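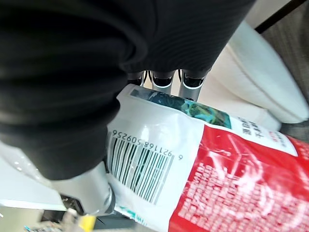 3 min read

Ticket: Wereck fort acquisition map, parcel boundaries wrong on public notice
Opened: 03/08/2025
Reported by: Theresia Koller, land office, Hokdale
Component: Zindwood map export
Priority: High (statutory notice period running)
Status: Resolved, follow-up open

Reported problem

The public notice for the Wereck fort site includes a map of the parcels the town must transfer to the museum under the acquisition order. On the web map the parcels match the land register. On the PDF attached to the notice, the northern edge of the harbor parcel is drawn as a straight line and takes in part of the Wilczyńska boatyard, which is private land and not named in the order. The boatyard's lawyer has already written to the town asking whether the order was amended. It was not.

The reporter asks for a corrected PDF and a written explanation that can be attached to the case file.

Steps to reproduce

Open the acquisition project in Zindwood. Select the layer "Parcels for transfer". Export using the Notice template at scale 1:1000. Compare the harbor parcel with the same parcel in the web view.

Reproduced on the first attempt. Exporting at 1:500 gives the correct edge, but the site then runs over several sheets and the notice template accepts only one.

Log

Checked source data. The geometry in the register copy is correct and was last changed in June, before the order was signed. No edits by the land office after that. Ruled out user error.

Checked projection settings. Web and print use the same one. Ruled out.

Raised print resolution from the default to 600 dpi. File is larger, edge is still wrong. Resolution has no effect on this fault.

Exported each parcel separately. Only the harbor parcel is affected. It follows the old sea wall and has far more vertices than the others.

Found the cause. The Notice template runs a simplify step on any polygon with more than 1000 vertices. The tolerance is set in map units and was copied from a template meant for county-wide maps. At that tolerance the indentation around the boatyard is dropped and the two ends are joined directly.

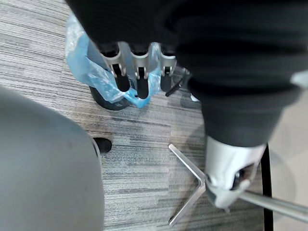

A second fault was found while checking the corrected sheet. The legend has separate fills for "transfer to museum" (solid black) and "title disputed" (black with a fine line pattern). In the PDF the line pattern is rendered so thin that it shows up about as well as the faint ribbing in the black fabric over the silver hand. A reader of a printed notice could not be expected to tell the disputed parcels from the settled ones. The pattern was replaced with a wide diagonal hatch on white and the black kept for transfer parcels only. Land office approved the change by phone.

Fix applied

Simplify step turned off in the Notice template. Legend fills changed as above. Template saved under a new version name so the old one stays available for comparison. Corrected PDF produced at 1:1000 and overlaid on the register copy. No difference visible at any parcel edge.

Export now takes noticeably longer. Acceptable for notices, which are produced rarely.

Reply from reporter

"Corrected map received and checked against the order. The boatyard is outside the line. Legal wants to know if any earlier notice used the same template. We may have to republish and restart the objection period, so please answer that part first. Koller"
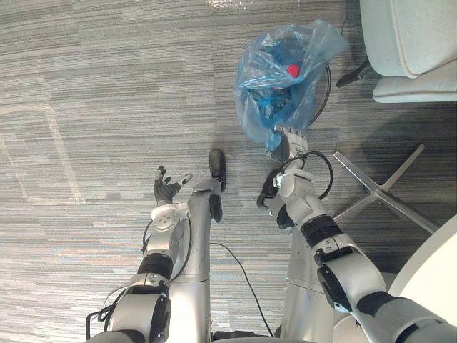

Searched the export history for the old template version. It was used for 3 notices: this one, the access road at the fort, and the parking area behind the former customs house. The other two contain no polygon above the vertex limit, so the simplify step never ran and their maps are correct. The legend fault is present in the access road notice, but that notice lists no disputed parcels and the fill does not appear on the map itself.

Sent to legal with the three PDFs, the overlay, and the template change record. Whether the objection period restarts is for the town to decide and is outside this ticket.

Open items

County-wide template still has the same tolerance. Not to be used for anything with legal effect until reviewed.

Add a warning on export when geometry has been changed. Request filed with Zindwood.

Old PDF to be kept in the case file and marked superseded. Link on the notice page replaced, old link redirects to the new file.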